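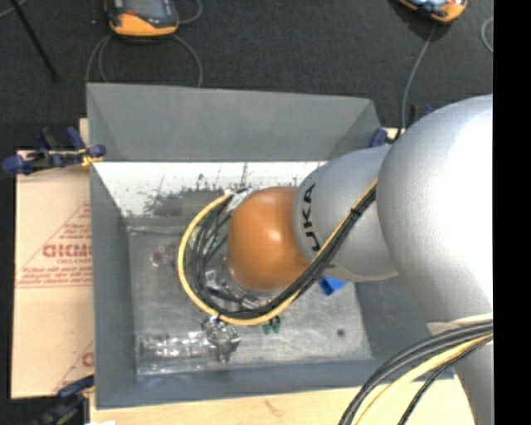
Picking rubbish out of a bin, and whether it teaches anybody anything

Wendy Birkett has sat through a lot of end-of-year robotics demonstrations, and she will tell you which ones she believed. It isn't a long list. She taught electronics for most of her working life and now comes in as outside assessor for the Rarance project, a student sorting exercise in which a KUKA arm has to lift mixed litter out of a grey bin. When we met on Wednesday, May 27, 2026, she had a flask of tea, a clipboard and not much patience.

"Every year there's a film," she says. "There's music on the film. The arm goes down, the arm comes up with a bottle, everyone claps. What I want is the other footage."

The student on the receiving end of this is Ha-neul Nam, who leads the group and has been living with the project since September. She has heard the complaint before and doesn't argue with it much. The group logged 661 attempted picks over the spring. Of those, 385 ended with the object out of the bin and in the right tray. I asked whether that was good.

"It's better than it was," she says. "I wouldn't put it on a poster."

Somebody did put it on a poster, as a percentage, in large type. Birkett noticed. Her objection is that a single figure lumps together things that have nothing to do with each other. A clear plastic bottle is a different problem from a crumpled silver thing, because one hardly shows up to the software and the other throws light back in all directions. "Add those together and you've got a number that describes neither," she says. "I'd have marked them down for the poster alone."

Nam says the shiny and see-through items were put in on purpose. The first set of test objects came from the course supplier, Hisasus, and were plain coloured blocks. The group got bored with them. "With the blocks we looked brilliant," she says. "Then we emptied our bags into the bin and we looked terrible for about a month."

This seems to me the most interesting thing either of them said, and it is missing from the written report. The report has four pages on choosing the software and one paragraph on the change of objects.

We talked for a while about the cables. There are a great many on the arm, black ones mostly, with a bright yellow one looping round the orange joint at the wrist, and they are held together with cable ties. Birkett doesn't like it. "I look at cables first. If a loop can catch on the rim of a bin then one day it will, and then you have a very strong machine pulling on a very small plug." Nam says the slack is there so that the wrist can turn, and that when they tied it tighter the arm kept stopping with an error. She admits nobody wrote down how much slack was enough. They went by eye.

The clamps got an easier ride. The bin is clamped down by its rim, and Birkett approves of anything that stops a target wandering off between tries. She did ask whether a bin in real use would be held down like that. Nam said no, it wouldn't.

There was also the question of who does the work. The group has 23 names on its list. Birkett asked, in front of several of them, how many could restart the arm after a fault without help. There was a pause, and the answer was 2. Nam was one of them.

"I was embarrassed," Nam says. "But it was a fair question. People come for the first few weeks and then it's exam season, and it's quicker to fix it yourself than to show someone."

"Quicker for whom?" says Birkett. She thinks this is where most student projects go wrong — the keen ones get keener and the rest hold the clipboard. She would rather see a worse robot and ten people who understand it. Nam thinks a worse robot would mean fewer people turning up in the first place. They went back and forth on this and didn't settle it.

Next year's group is meant to enter the Rakton challenge, which gives each team a bin it hasn't seen before. A college team called Phuthong did well there last time using much simpler equipment, and Birkett has mentioned them more than once. Nam has finished her course by then but says she'll come back for the first few sessions, to hand over her notes.

I asked Birkett whether she would pass the project.

"Oh, I've passed it," she says. "They can tell me why it fails, most of the time. That's worth a pass. I've asked for the failed picks to be sorted by object and sent to me before I sign the last sheet."

Nam says the table is half done. The bottle is the worst so far.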